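Ticket 763 – Plateau de table : taches de couleur et quadrillage au crayon
Produit : table Dorum, plateau gris clair mat
Statut : résolu, suivi en mai 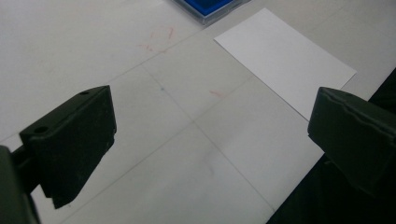
Problème signalé
Le plateau sert au dessin et à la découpe de papier. Des petites taches de couleur restent en surface après le passage d'une éponge humide. Le quadrillage tracé au crayon doit rester lisible, il sert à caler les feuilles. Le client demande un produit qui enlève les taches sans toucher aux lignes.

Journal

10 décembre 2022
Ouverture du ticket par l'atelier Worinau. Demandé : nature des couleurs, produits déjà essayés. Réponse : feutres et un peu de gouache, essuyage à l'eau seulement.

Essai 1
Eau tiède et savon neutre, chiffon microfibre, 5 minutes de pose. La gouache part. Le feutre pâlit mais reste visible. Les lignes proches des taches s'effacent un peu.

Essai 2
Gomme blanche Matar sur les traces de feutre. Aucun effet sur le feutre, et la gomme emporte le crayon. À ne pas refaire.

Essai 3
Nettoyant Witska dilué, appliqué au coton-tige sur la tache seule, rinçage immédiat. Le feutre disparaît presque partout. Pas d'auréole sur le mat après 36 heures.

Consignes transmises
Ne pas utiliser d'éponge abrasive, le fini mat se lustre et ça ne se rattrape pas. Traiter tache par tache. Repasser ensuite les lignes effacées avec une règle de 60 cm et un crayon dur. Poser une feuille de papier propre sous le travail en couleur.

Suivi
Deux traces anciennes restent légèrement visibles, le client les accepte. Pas de remplacement du plateau. Ticket fermé.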